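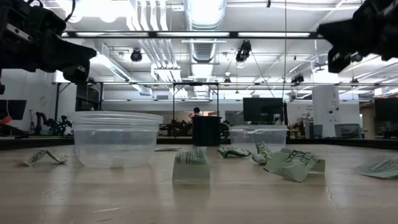

The table as it stands, with the big clear bowl, the smaller tub and the green wrappers.

Sorting out wrappers and clear plastic containers after a group snack table

Posted by Naledi Joubert in Kitchen and Household

I look after the shared table at our workplace in Dorport. We put snacks out in the afternoon and by four o'clock it looks like the photo. The wrappers are pale green and white with dark green printing. Some get folded, some get scrunched up, and some are left flat.

I have a few things I'd like help with.

First, the wrappers. I can't tell if they are paper or plastic or paper with something on the inside. Our recycling bin takes paper and cardboard but the sticker on the lid says no food wrappers, and then in smaller print it says clean paper is fine. Those two lines don't agree as far as I can see.

Second, the clear containers. The round bowl is the one I use for putting things out, and the rectangular tub is for whatever is left over. The bowl has gone a bit cloudy over the months and I'd like to get it clear again without scratching it.

Third, the black container near the middle. I have been using it as a table bin but it's tall and narrow and people seem to miss it completely. Should I swap it for something else, or move it?

The table is light wood and already has faint scratches, so I don't want to put anything rough on it. I have 2 litres of plain white vinegar in the cupboard and ordinary dish soap. I'd sooner not buy a special cleaner if I can help it.

Rehema Mosoti

For the wrappers, do the tear test. Take one and rip it slowly across the printed part. If it tears easily and you see fuzzy fibres on the edge, it's paper. If it stretches before it goes, or if a thin film hangs on after the paper has torn, there is a plastic layer and it goes in the garbage. You can do the scrunch test as well. Ball it up in your fist and let go. Plastic film mostly springs open again and plain paper stays put. It isn't perfect, because foil-lined wrappers stay scrunched too, so I would go by the tear.

On the sticker, the two lines probably mean different things. Food wrappers usually means anything greasy or lined. Clean paper means paper with nothing on it. If a wrapper tears like paper and has no grease marks, I'd call that clean paper. Your council or building manager can tell you for certain, and it's worth asking, as the rules in Cakton where I live are different from the ones in the next town over.

Small bits of paper are a problem on their own. At our depot they drop through the sorting screens, so we were told to flatten the wrappers and put them inside a larger paper bag before they go in the bin.

For the cloudy bowl, try one part vinegar to four parts warm water and let it sit for half an hour. Then wash with dish soap and a soft cloth, rinse, and dry it right away with a tea towel. If the cloudiness is from hard water it will come off. If it's still there when the bowl is dry, it's fine scratching from the dishwasher or a scourer and you won't get it back. The bowl is still good to use.

Keep the vinegar off the table — it can dull some wood finishes.

Chiến Từ

just bin the wrappers, life's too short. as for the bowl, get another one when it bugs you, mine's an Ezzat from the discount shop and it's been fine for years

Neema Sang

Rehema has covered the wrappers so I'll only answer the part about the table bin.

A narrow opening is the trouble. People will drop a wrapper in if they can do it without looking, and they won't if they have to aim. I ran the tea table at the Alside hall for a couple of winters and we had the same thing with a tall canister. We changed to a wide, low bowl with a paper bag sitting inside it, folded down over the rim. At the end you lift out the bag and the wrappers are already together.

You could try that with the rectangular tub if you have something else for the leftovers. Put it at the front, beside the snacks. In your photo the tub is behind the wrappers, and people won't reach over a pile to get to it. The black one could hold napkins or stir sticks, or go back in the cupboard.

For the wood I use a damp cloth with one drop of dish soap, then a dry cloth, wiping along the grain. It won't do anything for the scratches you have but it shouldn't add to them.

Naledi Joubert

Thanks, all. I did the tear test on one of the flat ones and there's a thin film on the inside, so they are going in the garbage. Bowl is soaking now. I'll bring the tub forward tomorrow and put a bag in it.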